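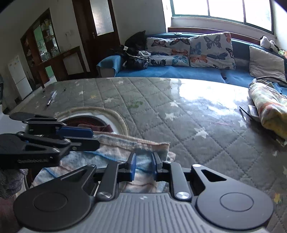
Kaimal household notes

Hi! I keep this folder of plain text files for the house I share in Takthorpe, and Indira Kurian asked me to write down how it all works before I go away in November. So I'm finally doing it.

What's in the folder

chores.txt has who does what and when. One line per job, name at the end. If you swap with somebody, just change the name and save.

laundry.txt is the long one. It has wash settings for everything we own between us, plus my notes on which detergents made Parvathi Shenoy itch (two so far, both crossed out). Towels go in warm, no softener, and please don't stuff the drum – I know it's tempting on a Sunday night.

recipes.txt is 67 recipes, mostly typed in by Tharun Venkataraman from his own cards. Spellings are his. I fixed the oven temperatures where they were in Celsius and left everything else alone, including the dal that calls for "enough" salt.

bills.txt is what it sounds like. Amounts are in dollars, split four ways, newest at the top.

How to read the files

Any text editor will do. I wrap lines by hand, so they look a bit ragged on a phone (sorry, Gopinath!). Fields are split with a semicolon. I tried commas first and the recipes broke everything.

There's a little script called zullar that prints this week's chores. Run it from inside the folder or it can't find anything. It gives up after 500 lines, and we're nowhere near that yet.

Known problems

The script thinks the week starts on Monday and chores.txt thinks it starts on Sunday. I keep meaning to pick one.

Some older bills have no date. I guessed where I could and put a question mark next to the guess.

Two recipes are both called "green soup". They're different soups.

Changes

June 2018 – moved the laundry notes into their own file, added the Datesstead market hours to the bottom of recipes.txt.

Using it yourself

Copy whatever you like. Jarosław Ostrowski already took the chores file for his place and added a column for pets, and I may steal that back.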